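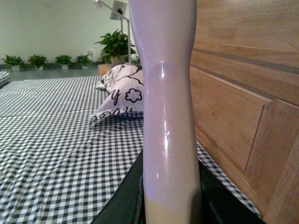

23 June 2021, bedroom cell (Kambridge)

Left arm, finger pads and wrist cable. Long one today, so get a coffee first.

Picked up where Guido left off. His note on the whiteboard just said "left gripper creeping again, good luck!" and a smiley, so thanks for that, Guido. What he meant (I went and asked) is that when the left gripper closes on something smooth and curved, the part slides a little in the fingers as the arm lifts. You don't see it from across the room. You see it in the grip readout, where the opening settles, holds for a bit and then drifts a hair tighter. He had already raised the closing force once and I put it back where it was before I did anything else. Please don't fix slipping with force on this machine! We did that in December and wore out a set of pads in no time.

First thing, logs. The lower pad on the left arm has 181 hours on it. The upper one has less, because we swapped that one separately after somebody (me) caught it on the bed rail. So they're mismatched, and they've been mismatched all spring. I wrote it down then and never went back to it.

Powered the arm down, fingers open, red tag on the pendant. Pulled the lower pad. The face was shiny in the middle and still rough at the ends, so it has been carrying everything on one stripe. The glue line underneath looked fine to me. Cleaned the finger with alcohol, scuffed it very lightly with 600 grit, cleaned it again, and put on a new Stemier pad from the blue drawer. Did the upper one too while I was in there, so both start from zero. The log sheet has both on the same line now, and let's keep it that way.

A thing I keep relearning with the Stemier pads: the adhesive wants to be left alone. Close the fingers on the spacer block, walk away, eat lunch. Last time I gave it as long as it takes to answer one email and the pad crept sideways on the first real grip.

Then I put the cleaning pair back out on the nightstand so the head camera check would have something to look at. Dustpan on the left with its scoop facing right, brush on the right with the bristles in toward the middle. The check compares against a stored view and it gets fussy if the two are swapped, ask me how I know. 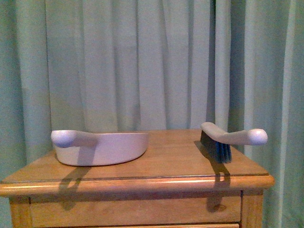 Start layout for the nightstand check, head camera view.

The layout matched on the second try. On the first one I had the brush handle pulled in too far. It's supposed to stick out past the edge of the top at the right, and I'd tidied it in like a person who cleans their house. I've put a pencil tick on the inside of the drawer front for where the brush head goes. If you wipe the pencil off, please put it back.

While the adhesive was setting I did the wrist cable. The left one loops down past the bracket and it has been rubbing on the bracket edge whenever the elbow folds in hard. There was a dull patch in the jacket, no copper, nothing split. I wrapped it in spiral sleeve, moved the tie one hole up and ran the elbow through its whole travel by hand with the brakes released, Dwight holding the forearm and me watching the loop. It clears now. It doesn't clear by a lot. Dwight would like a proper strain relief there and he's right, so I've asked Juvton for a quote on the short right-angle connector. Until that comes, look at that loop every morning before you enable. A glance is fine.

Bracket screws: checked both, neither moved. Paint-marked them anyway.

Next, head camera pointing. This is the bit I always want to skip. Dwight had bumped the mast with the vacuum and he said so right away, which I appreciate, and he thought it had gone back where it was. It had, mostly. We use the headboard as the landmark on the bed side, the round medallion in between the two words, and there's a saved crosshair for it. The crosshair was sitting low, so I loosened the tilt, brought it up, snugged it and looked again. Then did it all over because snugging it pulls it down. You have to aim slightly high and let the screw take it back, it's a very annoying little clamp. 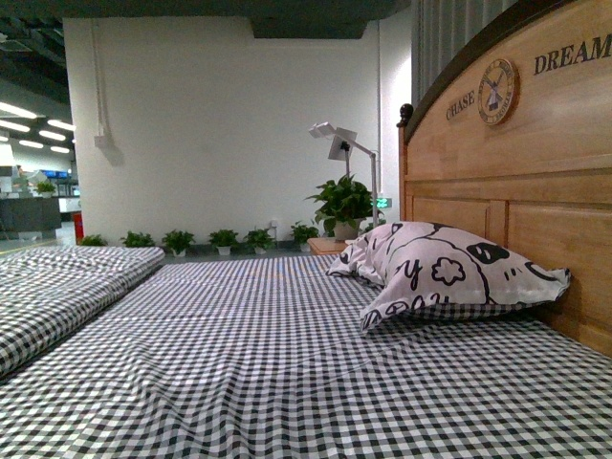 Bed side after re-aiming. Medallion is the landmark, pillow goes against the headboard.

Notes for whoever does the bed side next. Pull the main sheet fairly flat but don't iron yourself into a corner over it, the wrinkles are fine. What isn't fine is the sheet riding up over the gap between the two mattresses, because then the depth reading thinks it's one big bed and the base planner gets ideas about reaching across. Tuck it in on that side. Also the finial on the headboard post is now on the keep-out list. The old keep-out box stopped short of it and I'd been getting away with it by always approaching from the foot.

Somebody asked whether the floor plants could come out of the room. I'd leave them. They've been there since the stored views were taken and if they go, we have to redo all of those, and I vote no.

After lunch: zeroed the gripper with the new pads on. Close on nothing, wait, set zero, open fully, set the far end, close again and see if it reads zero. It came back off by 11 counts, so I did it again and it came back clean. I think the first close was just the foam bedding in. If you see a small offset after a pad change, do the zero a second time before you go looking for anything wrong.

Then the approach over the dustpan, at reduced speed, 80 on the override dial for the gross move and then right down for the last bit. I had the pendant in my hand and Dwight had the stop. What I cared about was the height of the lower finger above the rim, because the new pad is thicker than the worn one and the old taught height doesn't know that. I stopped it over the pan to have a look with my own eyes. 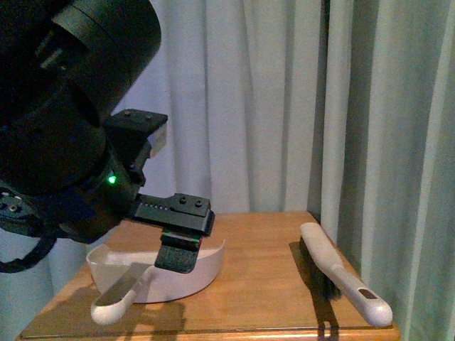

Left gripper stopped over the dustpan, checking pad height against the rim.

Closer than I like. The pad hangs lower than the finger does, and the taught point was made on a tired pad, so I've raised the approach height and saved it as a new point. The old one is still in there with "worn" tacked onto its name. Don't use it. I only kept it in case I've done something silly and we need to get back.

Haven't touched the right arm at all. Its pads look okay from the outside but they're from the same batch, so I'd expect the same shiny stripe. I'll pull one and see.

To do, in whatever order:
Right arm pads, both, log on one line.
Chase Juvton for the connector.
More Stemier pads, the blue drawer has nearly run out.
Ask the Mohammed project if they want our spare spacer block, they've been borrowing it anyway.
Longer lift-and-hold run on the left arm with Guido's smooth parts, at the ORIGINAL closing force, and plot the opening for drift. I don't want to call the creeping fixed until I've seen that plot.
Find a better clamp for the mast tilt.

Dwight's taking the vacuum around the other side from now on. Red tag is back on its hook, left arm is enabled, pendant's charging on the bench.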